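# A new hoist for the boat at Clerkalwood

My brother Higinio Chávez went back out on the water in April. It was his first trip since the old hoist at Clerkalwood failed last summer, and he has asked me to write it up as his typing is slow these days.

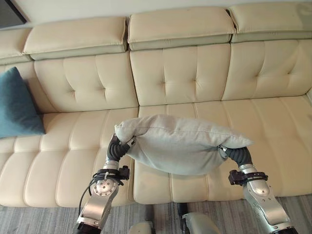
*3 min read*

Higinio has had MS for years and uses a powered chair. The boat, the Zimari, is a flat-bottomed thing with a ramp at the front, so getting on board is easy enough. The problem was always the changing room on shore. Without a working hoist, anyone who can't stand has to go home to use the toilet, and we live 72 miles away.

The centre asked for help with the cost. Mumotari, the sailing group he belongs to, raised £2,876 from a plant sale and a sponsored row, and Cisneros, who run the boatyard, paid the rest. It went in over the winter.
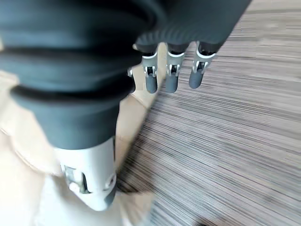
*Grey folds, close up.*

We got there at half past ten. The hoist runs on a ceiling track and reaches both the bench and the toilet, where the old one only did the bench. You need to bring your own sling. They do keep a spare medium, but ask when you book. The room is warmer than it was and the door now locks properly.
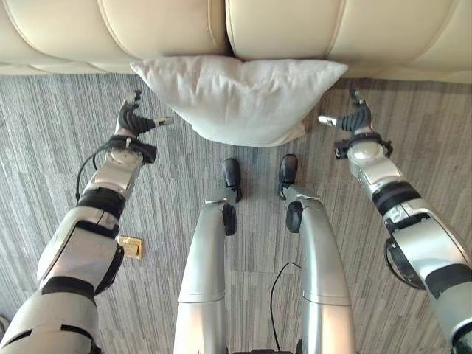
*Pillow on the carpet, in front of the sofa.*

The trip itself was an hour and a half. It was cold and there wasn't much wind. Higinio steered for most of the way back - the tiller has an extension he can manage with his left hand - and we saw a heron and a lot of coots. He slept all the way home.
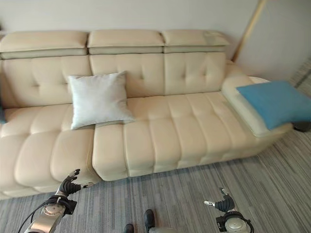
Emiliano Bermúdez

A few practical points for anyone thinking of going. The blue badge bays are by the lower gate, and the path from the main car park is still too steep for a manual chair. Carers go free. The café does soup until two. The boat takes four chairs at a time and the summer dates fill up early, so ring the office if you want one. We are booked again for the end of June, and Higinio wants to take his own flask.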